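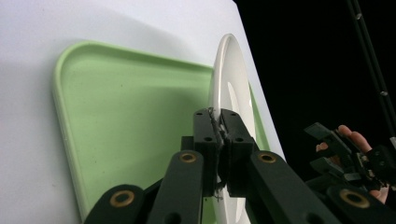

Werkstattheft, Juli, Sonntag, kurz nach halb acht abends

So, Glasurtag. Eigentlich wollte ich nur schnell die Reste vom Weißen durchsieben und dann heim, aber dann stand der Eimer so schön da und ich hab doch noch angefangen, die Sache mit den Nadelstichen ordentlich zu testen (Kevin, falls du das liest: ja, mit Waage diesmal!).

Stand der Dinge: Das glänzende Weiß auf dem Sitholm-Ton macht seit der letzten Lieferung Ärger. Auf der Fahne feine Löchlein, im Spiegel weniger, unter dem Fuß sowieso egal. Auf dem alten Hulgate-Ton ist dieselbe Glasur glatt wie eh und je. Also entweder gast der Sitholm mehr aus oder mein Schrühbrand ist zu niedrig. Ich tippe auf Letzteres, der Ofen zeigt seit dem neuen Thermoelement sowieso was anderes an als früher. Bisher hab ich bei 960 abgeschaltet, laut Anzeige. Nächster Schrühbrand geht auf 1000, mit 10 Minuten Haltezeit am Ende. Bitte nicht am Programm drehen, ich hab einen Zettel an den Regler geklebt.

Angesetzt heute: 200 g Trockenmasse vom Grundrezept, einmal normal, einmal mit etwas mehr Fritte. Zweimal durchs feine Sieb, beim ersten Mal blieb ein erstaunlicher Klumpen Kaolin hängen, der muss vom letzten Ansatz noch am Eimerrand geklebt haben. Getaucht mit der Zange, drei Sekunden gezählt, beim zweiten Durchgang eher vier, weil mir einer fast weggerutscht wäre. Zangenmarken mit dem Pinsel ausgetupft und nach dem Trocknen mit dem Finger verrieben. Das Verreiben bringt übrigens wirklich was, ich hab früher immer gedacht, das sei Aberglaube.

Dann noch das Buch. Ich hab das alte Glasurheft aus dem Schrank geholt, das von 1989, mit den Kaffeeringen auf fast jeder Seite, und da steht das Weiß tatsächlich schon drin! Unter »Cullinane matt, Versuch«, nur ist es nie matt geworden, und jemand hat mit Bleistift »schade, aber schön« danebengeschrieben. Im Original ist deutlich weniger Quarz drin als bei uns. Wann das hochgegangen ist, weiß ich nicht, in den Heften dazwischen fehlt ja die Hälfte. Vielleicht hat da mal jemand gegen Haarrisse gearbeitet. Ich mach jedenfalls einen dritten Ansatz mit der alten Menge, sobald wieder Feldspat da ist. Bestellung bei Tanholm ist raus, samt Kegeln und einem neuen Sieb (unseres hat am Rand ein Loch, wer war das?).

Nachtrag, Viertel nach neun: Ofen ist bestückt. Die normale Mischung steht unten links, die mit mehr Fritte unten rechts, Böden auf der Unterseite mit Eisenoxid markiert, ein Strich und zwei Striche. Oben drauf die Schalen von Kevin Ó Gríofa, mit ordentlich Abstand, die eine lief beim letzten Mal so heftig, dass ich ewig an der Platte rumgeschliffen hab. Kegel hinter dem unteren Guckloch. Start auf Nachtprogramm, langsam bis zum Quarzsprung, danach zügiger.

Noch offen:
Trennmittel ist fast leer, neu anrühren
Thermoelement gegen Kegel abgleichen und hier eintragen
Ritzproben vom Hulgate suchen, die lagen mal im Fensterbrett
Kevin fragen, ob er seinen Aschenansatz noch braucht, der Eimer riecht

Aufmachen erst unter hundert Grad, auch wenn's juckt. Ich komme am Nachmittag zum Ausräumen vorbei.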